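Papers > Robot Learning > Grarnon Reports > Tabletop Demonstrations in Kettle > Section 3

3 Gathering the demonstrations

3.1 Scene generation

All simulated demonstrations in this report were gathered in Kettle, the rendering and physics package described in Section 2. A Kettle scene is built from a room shell, one table, a set of chairs, the arm with its mount, and a draw of small objects from the Tunton object set. The Tunton set holds 33 models, of which most are food and drink items or things found in a kitchen drawer. Each model comes with a visual mesh, a simpler collision mesh, and a mass. Friction values are shared within a group and were set by hand before gathering began.

Objects are drawn without replacement. Positions are sampled on the tabletop, and a draw is thrown out if any two collision meshes touch at the start. We did not impose a margin from the table edge. An earlier version of the generator used one, and the policies trained on that earlier data tended to stall when an object lay close to the edge in the physical setup at Guddale. Removing the margin leads to more falls during operation, and these are handled by the filter in Section 3.4.

Scale is left as given in the model files. This means that a loaf of bread may take up far more of the tabletop than its neighbours, and that a thin object may be only a few pixels wide in the camera image. We considered bringing all models to a common size range and decided against it, as the size of an object is one of the cues by which the instruction text is resolved. Colour is likewise left alone.

The room shell is plain. Walls and floor take a texture and a tint from a short list, and the chairs are placed along a side of the table without regard to the task. They have collision meshes and can be struck by the arm. Lighting is sampled per scene from one to three sources. Shadows are switched on in every scene, including shadows cast on the walls by the arm and by objects. Operators were not told to pay attention to the shadows or to ignore them.

3.2 Camera placement

Each scene is rendered from two cameras. The first is fixed above the mount and looks along the table. The second is drawn at random from a shell of positions near the arm, with a bounded roll and pitch, and is then held still for the whole demonstration. The only requirement on the second camera is that some part of the gripper and some part of the tabletop fall within its view at the first step. Objects may be partly outside the view, and one object may stand in front of a chair or another object. Figure 2 gives a view in which the table is confined to the left and a large share of the image is wall.

Such views are of little use to a person operating the arm. They were kept on purpose. The trained policy receives both camera streams, and in the pilot work it relied on the first stream almost completely whenever the second was well framed and closely matched it. A spread of poor and middling views in the second stream makes the two streams less alike. Whether this helps is tested in Section 5.3 — the result there is mixed, and we do not claim more than a small gain for thin objects.

The roll bound deserves a note. With no bound, the table can appear tilted to such a degree that operators reported discomfort when the second view was shown beside the first. We therefore hide the second view from the operator during gathering and record it in the background. The operator sees the fixed camera only.

3.3 Operation

An operator starts a session by loading a block of scenes. For each scene the interface shows a single line of instruction, such as "move the bottle to the far side" or "put the stick next to the bread". The instruction is built from a template and the names of the objects drawn. Colour words are added when two objects share a name, and otherwise left out.

The arm is driven with a hand controller. Translation and rotation of the wrist are mapped directly, with a scale factor that the operator may change between scenes but not within one. The gripper is opened and closed with a trigger and has no force reading. Commands are logged at the control rate together with joint angles, gripper state, object poses, and both camera streams. Object poses are stored for scoring and are never given to the policy.

The operator ends a demonstration by pressing a key. There is also a time limit, which was set after the pilot and not changed. A demonstration can be restarted once; after a second failed attempt the scene is marked as skipped and the next one is loaded. Restarts return all objects to their first positions, and the log of the failed attempt is kept in a separate folder that was not used for training in this report.

Thin objects took the longest. A stick lying flat gives the fingers little to close on, and operators found two ways round this. Some pressed one finger to the table and dragged the stick until it turned, then closed on its end. Others came down with the fingers straddling the stick and closed slowly. We did not prescribe a method, and both appear in the data. The bottle caused a different kind of trouble: its glass material is rendered with highlights that move with the camera and light positions, and in the fixed view its outline can be hard to judge against a pale background. Operators asked for an outline overlay. We did not provide one, as it would have given them knowledge absent from the recorded images.

3.4 Filtering

We generated 200 scenes for the main set. After filtering, 162 demonstrations remained. A demonstration was removed on any of these grounds:

- the scene had been skipped by the operator;
- the named object was off the table at the last step;
- the goal test for the instruction failed at the last step;
- the physics log showed an object passing through the tabletop or a finger.

Contact with a chair was not in itself grounds for removal. Nor was a fall of an object other than the named one, provided the goal test passed. This choice can be questioned. It leaves in the set a number of demonstrations that a careful person would not wish to see repeated, and a stricter filter is easy to apply from the logs. We kept the looser rule for the main results and report the stricter one in the appendix.

The goal tests are simple geometric checks on object poses. They were compared with the judgement of a reader who had not operated the arm and who watched the fixed view only. Disagreements came mostly from instructions using "next to", where the test uses a fixed distance and takes no account of object size. For a large loaf and a small ring-shaped donut the distance between centres is a poor guide, and from June onward the test used the gap between collision meshes. All scenes in the main set were scored again with the later test.

3.5 Known gaps

The gathering procedure leaves several things uncovered. The mount and its support are in the same place relative to the table corner in every scene, so that a policy may learn a fixed sense of where the table begins. The marker label on the gripper is present in all renders, as it is on the physical arm at Guddale, and we have not tested a policy with the label removed. Objects are all rigid. Cables are drawn but do not take part in the physics, and they never snag. Wall and floor textures are few, and the tints were chosen by eye.

Section 4 takes up the training procedure and the split between scenes used for learning and those held back.

Reader comments (3)

gripwise
Was the second camera redrawn when a demonstration was restarted, or did it stay the same? Section 3.3 only says the objects go back to their first positions.

Reply from the authors, 9/1/25
It stayed the same. Camera, lighting and textures are tied to the scene seed and a restart does not change them. We will add a line to 3.3.

tabletop_reader
I would like to see the stricter filter in the main table instead of the appendix. Letting other objects fall off seems a strange thing to teach. Also, are the failed attempts going to be released? They would be useful to my group for training a failure detector. 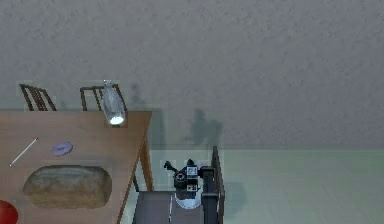 Figure 2. Simulated view with the table at lower left and the gripper at lower centre. On the tabletop are a glass bottle, a thin white stick, a purple donut and a loaf of bread.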